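From the back bench: Kotis learns its way around a sink

I promised a progress report on the arm back in April and then went quiet, so here goes. Short version: no, it does not wash dishes yet. Yes, I am still having a great time!

For anybody new to this newsletter, Kotis is the arm I'm building on the back bench at Tesness, our shared workshop. The idea is modest. I want it to reach into a sink, take hold of something sitting on a plate and lift it out without knocking the plate around. The metal half of the project is coming along (more on that below), but nearly all of my evenings lately have gone into the simulated half, a kitchen that lives on my laptop and lets me practice the reaching part before I let real motors anywhere near real crockery.

I started with a flat gray box for a sink. It worked fine and it was so dull that I stopped opening the program. So I swapped in a proper kitchen with a big window, marbled counter, tile, black faucet, the works. My frame times got worse and my mood got a lot better. The big red ball is my marker for the gripper. I tried a little set of crosshairs first and kept losing them against the dark sink, and there is no losing that ball. 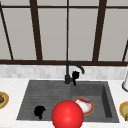
The practice sink, with the red gripper marker at the front edge and a plate in the deep side.

I'm driving the whole thing by hand for now. I steer the marker with an old game controller, the software writes down where it went, and later I feed those runs to the learning code and see what it picks up from me. Which means it also picks up my bad habits. I come in too low and fix it at the last second, every single time, and the first trained version did exactly the same thing with great confidence. I had to go back and retrain myself! If you walked past and saw me muttering "up, over, down" at a laptop, that was why.

The sink turned out to be a harder spot than a tabletop. There's the faucet to go around, for one thing, and the spout hangs over the same basin I'm trying to get into. The basin walls are steep, so a nice lazy diagonal approach that would be perfectly okay on a counter ends with the gripper through the side of the sink. The simulator is very forgiving about this. The real one will not be.

I also spent far too long on the food. Eggplant is a rotten first object, if you'll pardon me. It's fat at one end, the stem cap is a funny shape to grab, and in my physics settings it behaved like a bar of soap. Volkan Kırmızıgül stopped by with his coffee, watched me drop it 6 times in a row, and asked what number I had in for friction. I told him. He laughed, and he was right to. It was set so low that nothing in that kitchen could have been picked up by anyone.
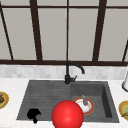
With the friction fixed I did 10 runs in a row and got 6 clean lifts, which made my week. Of the misses, 2 were me bumping the plate on the way in and the rest were plain old sloppy steering. I've saved the whole batch, bumps included, and I want to see if the learning code does better with them in or out. My bet is out. Volkan says in. There is a sandwich riding on it.

Now the hardware. The shoulder joint is finally stiff enough that I can lean on it, thanks to the Nerkov bearings that came in after all that waiting. The elbow still has a click in it that I can feel more than hear, and I've had it apart so often that one of the screw holes is getting tired. I'm going to drill that one out and go up a size. The wrist is running off a Caldeira driver board, and it's been no trouble at all apart from a connector I put on backward. The fingers are still printed plastic with rubber from a bike tube glued on, and the glue lets go whenever it feels like it. If you know a better way to stick rubber to print, please come find me.

Next up I want to move the plate to different places in the basin and see how quickly it all falls apart. After that, a real sink. I've got my eye on a dented double one at the salvage yard, but I need a cart for it and somewhere to park the cart, so if you have a spare set of locking casters kicking around, I'd love them. I'm at the back bench most evenings after seven, and you're welcome to have a go with the controller.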